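Bondale Jazz Workshop Opens Its Autumn Season with New Evening Course for Singers

BONDALE, October – The Bondale Jazz Workshop begins its new season this month with an evening course for singers who want to learn improvisation together with a live rhythm section. The course runs through the winter and finishes with a public concert in Grolto Hall, where all participants will sing at least one song of their own choice.

Until now the Workshop has offered instruction mainly to instrumental players. Singers could join the open session at the end of each month, but they had no regular class. In the last season many of them asked for one, and the Workshop has used the summer to prepare it.

The new course is open to adults of every level. Participants do not need to read music, although a simple chart will be given for each song. The first evenings are dedicated to listening and to rhythm. After this the group will work on blues forms, on ballads, and on the difficult question of how to begin a solo and how to leave it. Scat singing is part of the program, but no one is obliged to do it in front of the others before feeling ready.

A trio of piano, double bass and drums will play at every meeting. The Workshop considers this the most important point of the course. Many singers in our region practice at home with recorded tracks, and a recorded track does not slow down, does not answer and does not wait. With a trio the singer must count in the band, give the tempo and show the ending with the hand or with the eyes. These things can be learned only with other people in the room.

A library for listening

Together with the course, the Workshop opens its listening library to the public. The collection holds 2147 long-playing records, most of them vocal and small group jazz. It was given to the Workshop by the family of a local collector, who bought the first albums as a student and continued for the rest of his life. All of the records have now been cleaned and entered in a catalog, and 148 of them have been selected as the study list for the singers.

Visitors can listen in the reading room, with headphones, on one of 3 turntables. Records cannot be taken home. The catalog is arranged by the name of the singer or the leader of the band, and a second index by song title is in preparation – this will make it easy to compare several versions of the same standard.

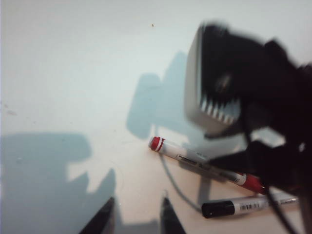
The closing concert

The concert in Grolto Hall will present the participants in the first half. In the second half the Zeng Quartet will play its own program, with new arrangements written for this evening. The hall has 800 seats, and the Workshop hopes that families, friends and former students will come to fill them. The doors open at 7:00 p.m. and the music starts at 7:30 p.m. The date will be announced after the winter break.

The quartet will also give an open rehearsal for the participants in the week before the concert. They will be able to ask about keys, introductions and the work with microphones, and those who wish can try their song with the quartet one time.

How to apply

Applications are accepted at the office of the Workshop or by mail until the end of October. Please write in a few sentences which music you like to sing and whether you have sung with a band before. An audition is not required. Reduced fees are available for students and for retired persons, and the application form explains how to ask for them.

About the Bondale Jazz Workshop

The Bondale Jazz Workshop is a nonprofit music school for adults. It offers group classes, a monthly open session and a small concert series. The evening course for singers is supported by the Jirneck Foundation for Music.

Press contact: Office of the Bondale Jazz Workshop, Bondale. Press tickets for the closing concert can be reserved through the office.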